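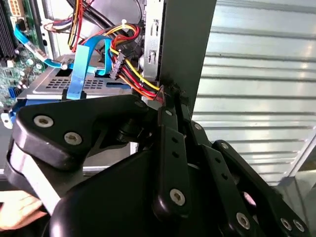 Infrasound and the Lalliveck study: frequently asked questions

By the Ruchti science desk
Last updated: April
181 shares | 14 comments

What did the Lalliveck group claim?

That people can tell when a very low sound, pitched under the usual limit of human hearing, has been played to them, even when they say they heard nothing. The press release went further and called it a "hidden sense". The paper is more careful. It reports that participants picked the right interval slightly more often than guessing would allow, and it asks for someone else to try it.

How was it tested?

Each participant sat in a padded room in Tarstead with the lights off. Two short intervals followed one another, marked by a click at the start of each. One interval contained a low tone lasting 500 milliseconds and the other contained nothing. The participant then said which interval had the tone. This is called a forced choice, and it's a sensible way to do things. You have to answer, so you can't look good just by being cautious or bold.

Is infrasound really inaudible?

Mostly, at everyday levels. The limit of 20 hertz you see in textbooks is a convention. Make a tone below that loud enough and many people will notice it, often as pressure in the ears or a sort of flutter. So "people detected infrasound" is old news by itself. The claim worth arguing over is whether they detected it at levels too weak to notice, and that depends on how well the levels were measured where the head was. The paper gives the level at the chair. It doesn't say how much that changed when someone leaned forward.

How strong is the result?

Weak, in my reading. There were 765 scored trials in total, and the share answered correctly was a bit above half. With that many trials a guesser will wander a couple of percentage points either side of 50 without any help. The reported score is far enough out to be interesting and close enough to be luck.

If you want a feel for this, toss a coin 500 times and write down the heads. Then do it again tomorrow. I did it over two evenings and my first run would have made a decent press release.

But didn't the confident answers do better?

They did, and this is the part that got quoted everywhere. Participants rated how sure they were after each answer, and in the 181 trials with the top rating the score went up. There are two ways to read that. One is that a faint sensation was getting through and people knew it. The other is that something in the room was occasionally giving the game away and people knew that too.

There's also the question of when the authors decided to look at the confident trials by themselves. If it was written down before the data came in, fine. The paper says the analysis was "planned", without saying where the plan can be read.

What could give the game away?

Loudspeakers, mainly. Drive a big speaker hard at a very low pitch and it produces fainter tones at multiples of that pitch, some of which land well inside normal hearing. The cone can puff air. A loose panel can buzz. You wouldn't need to hear any of this clearly for it to nudge your answer.

The authors checked with a microphone and found no harmonics above the background noise. I'd like to know how quiet the background was, and whether the check was made at the loudest setting used. The supplement has one graph, and the vertical axis has no units on it.

Did the experimenter know the answers?

The order was picked by computer and the person in the control room wasn't told. That's good practice. The same person did speak to participants over the intercom between blocks, and could see the running score. Probably harmless. It would have been very easy to hide the score.

Does this mean wind farms or air conditioners are making me ill?

The study doesn't touch on it. It used brief tones, healthy adults and no health measures of any kind. Being able to detect something and being harmed by it are separate questions. If a noise at home is bothering you, that deserves attention for its own sake, and your local council or your GP will be more use than this paper.

What about the Zikimeck wristband?

We get asked about this one a lot. It's sold as a way to "sense and neutralise" low-frequency sound, and its website now cites the Lalliveck paper. The paper has no wristband in it. We asked the company for test data and were sent a brochure. I can't see how something worn on the wrist would cancel a pressure wave that's several metres long, and the brochure didn't help.

Has anyone repeated the experiment?

Not that we've found. A repeat with a different speaker, a sealed score and a published plan would settle more than any amount of arguing over these numbers. We'll add it to this page if one appears.

Would you change your mind?

Yes, and it wouldn't take much. Same effect, another lab, proper units on the graph.

14 comments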